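Tazi open day set

README

Hi! I put this together after our December open day at Kutside, where we let visitors pick tasks for the two arms and recorded the whole afternoon. I'm really happy with how it came out (messy tabletop and all).

You get 737 episodes. I kept 691 for training and held the rest back for testing, so please don't mix them! Most are short tabletop jobs with a bowl, a cup or whatever else was handy. Visitors chatted and wandered around while we ran, so expect people in the background.

Labels are plain text, one line per episode. I typed them myself, so typos are mine – send fixes and I'll fold them into the next version.
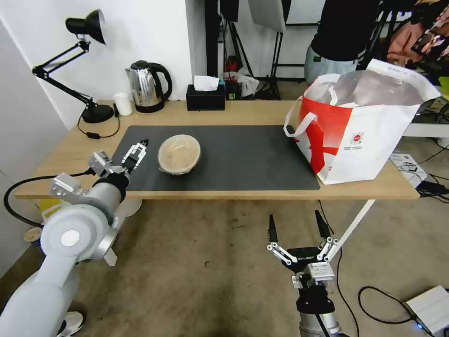
Left gripper open, pointed at the bowl on the gray mat.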